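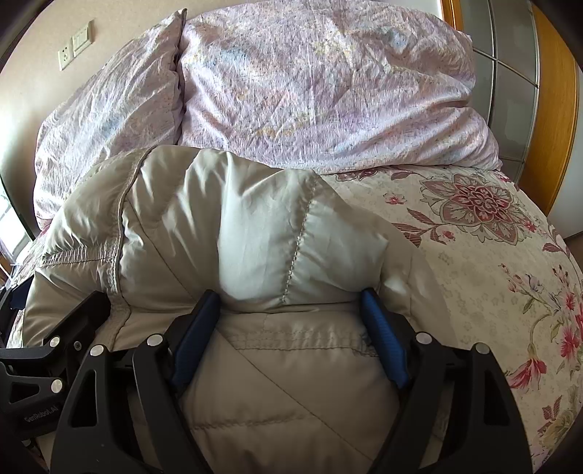
Washing a puffer coat at home

I put off washing my winter coat for three years because I was convinced I'd ruin it. Then the dry cleaner in Plonton quoted me £35 and I got brave!

First, read the label and empty every pocket (I once washed a whole packet of Jakska mints, and the lining smelt lovely until about March). Do up the zips, turn the coat inside out and give the cuffs and collar a rub with a bit of liquid soap. They're always the grubbiest bits.

Wash it on its own at 30 degrees, with half your usual detergent and no softener at all, as softener makes down go limp. Then run an extra rinse. Mine needed two before the water stopped looking like washing-up.

It'll come out flat and lumpy and you will panic. Don't! Tumble it on low with 3 clean tennis balls, and stop every half hour or so to break up the clumps with your fingers. Mine took almost 3 hours – noisy, so maybe not at bedtime.

No dryer? Lay it flat on an airer, turn it often and give it a good shake each time you walk past. Allow a couple of days, and feel along the seams before you put it away, as they hold the damp longest.

Next month I'm tackling pillows.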